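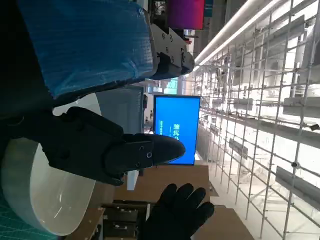
Eusebio Valcárcel
Product Editor, Craft and Workroom

Drendalov Self-Healing Cutting Mat, Green

Product code: 388
Price: £18 including VAT
Availability: in stock

The Drendalov is a general-purpose cutting mat for paper, card, fabric, felt and thin leather. It lies flat on a desk or table and takes a craft knife, a scalpel or a rotary cutter. Light cuts close up after the blade has passed, so the surface stays smooth enough to draw and measure on.

We have sold cutting mats since the shop opened and this is the one we reorder most. It replaced the Lomero, a thicker mat that was good for bookbinding but heavy to carry to a class. Customers who liked the Lomero can still ask for it by name while the last of the stock lasts.

Grid and markings

The grid is printed in white on green. The lines are fine, and a steel rule laid along one of them will hide it, so line up on the ticks at the side instead. Diagonal guides are printed across the grid for bias strips, mitred corners and card mounts.

Printed grids are accurate enough for craft work. For picture framing or anything that has to fit glass, measure with a rule and use the grid only to keep things square. 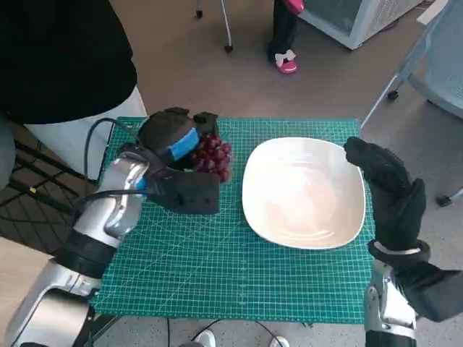
Green mat with white grid and angle guides, on a small table.

Which blades to use

Standard snap-off knives in the 18 mm width are fine, and so are smaller craft knives. Rotary cutters should be closed when you put them down. Hole punches, chisels and hot knives will damage the surface for good and are not covered by the guarantee.

Press lightly and make two or three passes on thick card. A deep cut made in one go may not close, and it will catch the next blade that crosses it. Gregor Ritchie in our workroom changes his blade at the start of every job, and his mat has outlasted all of ours.

Care

Wash in cool water with a drop of washing-up liquid and a soft cloth. Dry it flat. Fabric fluff that has worked into the cuts comes out with a nail brush or a white rubber.

Do not iron on the mat, put hot mugs on it or leave it in a parked car. Heat makes it bow, and a bowed mat rarely goes back — we have tried weights, warm baths and a fortnight under a sofa. Store it flat under a bed or behind a wardrobe. It should not be rolled.

It is a craft mat and is not sold as a chopping board. Please do not cut food on it.

In the box

One mat in a card sleeve. Knives, rules and blades are sold separately. The Robles steel rule has a cork back and goes well with it.

Delivery and returns

Mats are sent flat between boards. Orders over £100 go free of charge within the UK. If yours arrives bent, send us a photo within 8 days and we will post another. Unused mats can be returned in their sleeve.

Customer comments

"Bought for quilting. The bias guides are clear and I can read them with my glasses off. The smell when new went after a couple of days." — Fiona Gunn

"Good mat, fair price. I would have liked the numbers a bit larger." — Toon Desmet

"Second one for the studio. The first is still in use but has a lot of glue on it." — Christos Zacharopoulos

Trade and school orders: please ring the shop before 4 pm and ask for the workroom.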